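Comparing Two Grippers for Picking Up Awkward Panels
Student project report, Erkville
1 Apr 2019

1. What I was trying to do

The project title promises a comparison of grippers, and when I chose it in October I pictured something with graphs. The question was simple enough. We have one arm and two grippers that fit it. One is the parallel gripper that came with the arm, with flat pads that slide together. The other is the Fledent, which has curved fingers. I wanted to know which one is better at getting hold of large moulded plastic parts, the kind with more holes in them than plastic.

Most of the reports I read before starting used cubes. Cubes are very well behaved. You can pick up a cube with almost anything, and I suspect this is why people use them. My supervisor suggested that I try something less polite, so I did, and I have had several months to think about that advice.

2. Setting up

Each gripper was fitted to the same wrist and driven by the same controller, the Mancuso, using the settings in its manual. I say the same settings, but the Fledent fingers need more travel before they touch anything, so I had to change the closing distance. I kept the speed and the force limit as they were.

The sensor on the wrist stayed where it was for both grippers. Taking it off and putting it back meant doing the calibration again, and the calibration takes a whole afternoon if you get it right and two if you don't. I did it 3 times. The third time was my own fault, as I had saved the second one over with an empty file.

I used the program Skisum to record every attempt. It writes one line per attempt, with the finger position, the motor current and whether I pressed the button marked "held" or the button marked "dropped". By the end there were 1423 lines. I had planned on 1000, but the early ones had the two buttons swapped and I did not feel I could use them.

3. Where to hold it

Cubes have sides, and a panel like ours mainly has edges. With the flat pads I started by going for the outer rim, which seemed the obvious place. The pads need two surfaces that face each other squarely, and the rim does not offer that for very long before it curves off and does something else. The grip would look fine until the arm lifted, and then the panel would turn slowly round the pads like a pub sign in the wind.

The curved fingers did badly on the rim as well, for a different reason. They touched it at one small point each and slid. I nearly wrote them off at this stage. Then I tried closing them through one of the cutouts, so that they went round the inner edge.
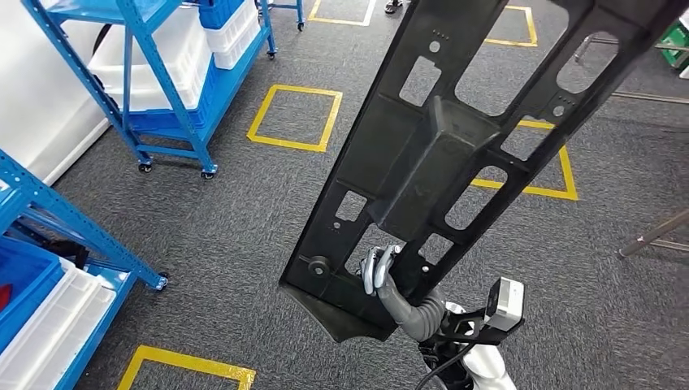
After that I gave up on the rim for the Fledent and aimed for cutouts every time. It made the programming harder, because a hole is a smaller target than a long edge and the arm has to arrive at a sensible angle. It also made the results much better. A long part held near one end still wants to swing, and no finger shape I tried gets round that, but it swung a lot less.

To be fair to the flat pads I let them use the cutouts too. They managed it when the cutout was wide and the arm came in straight. When it came in at a slant, one pad usually went in and the other one knocked the panel away. I watched this happen so many times that I began to take it personally.

4. Results

The Fledent held on more often than the flat pads when both were using cutouts. On the rim both were poor, and I would not want to choose between them. The flat pads were quicker to set up and easier to predict, and on the few cubes I tried (for old times' sake) they were better in every way.

Motor current turned out to be less useful than I hoped. I expected a clear jump when the grip was good. There was a jump, but there was the same jump when the fingers had closed on each other with nothing in between.

5. What I would change

I would label the buttons before starting. I would also test the two grippers on alternate days instead of doing all of one and then all of the other, since I was plainly better at aiming by the time I got to the Fledent, and some of its good score may belong to me. A part with a different pattern of holes would help to show whether the method works in general or only on the panels I now know by heart.

The log files and the third calibration are in the shared folder. Please copy them before opening them.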